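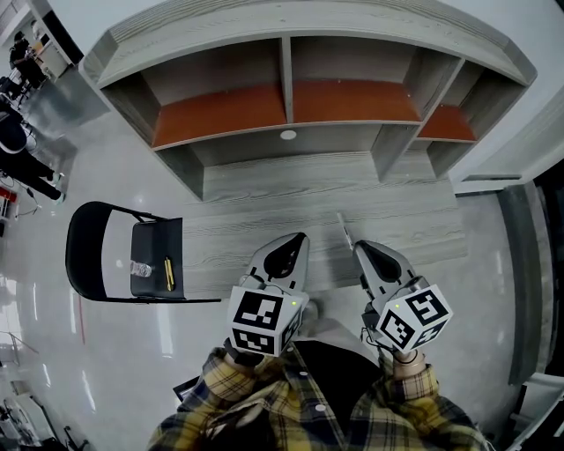
*The gray desk with the orange-brown shelves.*

14 April 2019

I've been paying for things I forgot I signed up for. Last night I went through my bank statements back to November and wrote down every charge that repeats.

The worst was Prekora, a recipe app I opened twice. It took $10 a month. Dralanach, the photo storage, had me on the 3000-picture plan and I have 300 pictures in there. I moved down to the free one.

Canceling Prekora took two emails and a phone call. They offered me a discount first, then a free month, then a different discount. I said no each time.

My sister Uzma says to put everything on one card so it all shows up on one page. I'm switching the rest over this week. The gym still wants a letter, on paper, with a signature, so I need to buy stamps.

I'm keeping the newspaper. I read it most days, and the crossword is good.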